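Travel toothbrush storage, revisited

I replaced the toiletry bag in May and used the occasion to redo the part of the kit that had never worked properly, namely the toothbrush. The rest of the bag is settled and I have written about it before: one bar of soap in a tin, one tube of paste, a razor, a comb, nail scissors that live in checked luggage only. The toothbrush went through four arrangements in three years and each of them failed in its own way.

The first was a closed plastic tube from Gament. It was cheap, rigid, and long enough for any adult brush. It also had no vents. A brush put away at 7 in the morning was still damp when I opened the tube in the evening, and after a week on the road the inside of the cap had a film on it. I drilled holes in it with a small bit, which helped with drying and let toothpaste dust out into the bag.

The second was the snap-on head cover, the kind with a hinge and a row of slots. Drying was acceptable. Retention was poor. The hinge opened whenever the bag was packed tightly, and the bristles then picked up lint from the washcloth. I went through 2 of these and both hinges broke at the same spot.

The third was a folding brush. I have nothing against the idea, but the one I bought flexed at the joint under normal pressure and collected residue in the pivot. I cleaned the pivot with a pin for a while and then stopped using the brush.

The fourth was nothing at all, meaning the brush rolled up in a clean washcloth. This is better than it sounds for a single night. For longer trips it means carrying a damp washcloth, and the brush has to come out anyway as soon as you arrive.

For the current setup I started from the brush and worked outward. A plain one-piece manual brush has the fewest places for water to sit. I prefer a slender handle with no rubber inlays, as the inlays are where the grime starts on every brush I have owned. Light colors are useful for the same reason: residue shows early. White is the easiest to inspect, although it also shows every tint the material takes on with age, and under a warm lamp it is hard to tell a stain from a reflection.
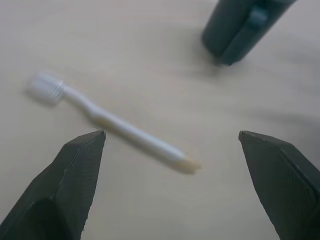 How long should a brush dry before it goes into a case?

Overnight is ideal and two hours in open air is a workable minimum in a heated room. Shake it hard first, then leave it with the head clear of any surface. If you have to pack earlier, press the bristles into a dry towel a few times and open the case again when you arrive.

The case I settled on is the Clutent sleeve, a soft fabric one with a mesh panel at the head end and a fold-over flap at the other. It weighs almost nothing and lies flat when empty. The mesh faces outward in the bag, against the side pocket, where there is some air movement. After 24 hours in the sleeve the bristles are dry to the touch in every climate I have tried so far, with the exception of one humid coastal week when nothing else in the room dried either.

There are two drawbacks. The fabric gives no crush protection, so the sleeve has to go in a pocket with something stiff next to it. In my bag that is the comb. The flap is also slightly too short for a long handle, and on a full-size brush the end sticks out by the width of a finger. I do not mind this. If you do, the De Haan version has a longer flap but uses a coarser mesh, and bristles catch in it when you pull the brush out quickly.

Mieke Meijer, whose packing notes got me started on weighing things, suggested skipping the sleeve and cutting down a standard brush. I tried it with a fine-toothed saw and sanded the end. It fits the tin with the soap. It is also unpleasant to hold, and the back teeth become a matter of guesswork. The saving in weight was too small for my kitchen scale to register with any confidence.

Maintenance is simple. The sleeve goes in with the regular wash inside a mesh laundry bag and air dries on the rack. The brush gets replaced every 90 days. I write the month on the handle with a permanent marker, near the end where the hand does not rub it off. At the same time I empty the whole toiletry bag, shake it out over the tub, and wipe the lining with a damp cloth and a little dish soap. The full job takes around 15 minutes including putting things back.

The bag itself is a Grakico, the smaller of the two sizes. Packed for a week it comes to just under 400 grams, with the soap tin as the heaviest item. I would like the side pocket to be slightly deeper. The zipper has been fine and the hanging hook is strong enough for a towel rail, though it will not go over the thick rails some hotels have.

Next on the list is the soap tin, which has started to rust at the seam. I have a silicone one on order and will put the weights in the table when it gets here.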